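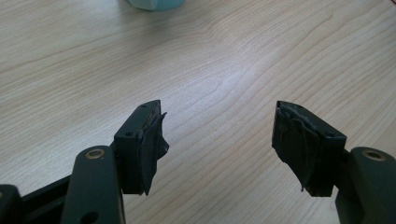

Kemeys Council Voting System

Product code 3141

The Kemeys system records and displays votes in town councils, county boards and state legislative chambers. It is supplied by Daltard to public bodies only and is sold as a complete set: a clerk's console, member keypads and the Zendside display software.

Each console supports up to 300 member keypads. Members may vote yes, no or abstain, and the presiding officer may reopen a vote at any time before the result is declared. Roll-call results are stored with the agenda item and may be printed for the minutes. Memory is provided for 500 recorded votes — older records must be exported by the clerk before new ones can be entered.
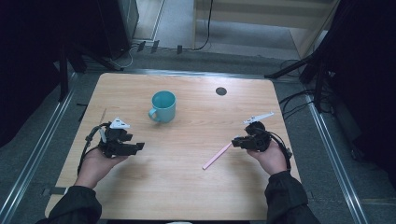
Where a chamber uses proxy voting, the clerk may assign a second vote to a keypad for the length of one sitting. The assignment is shown on the printed record.

Warranty and service

The console and keypads carry a warranty of 4 years. Replacement batteries are ordered through Dritier, the authorized service provider.

Purchasing

Quotations are issued on receipt of a written request from the clerk or purchasing officer. Orders for delivery before the new session must be received by the end of October. Requests should be addressed to Edivaldo Bastos, Public Sector Sales, Daltard.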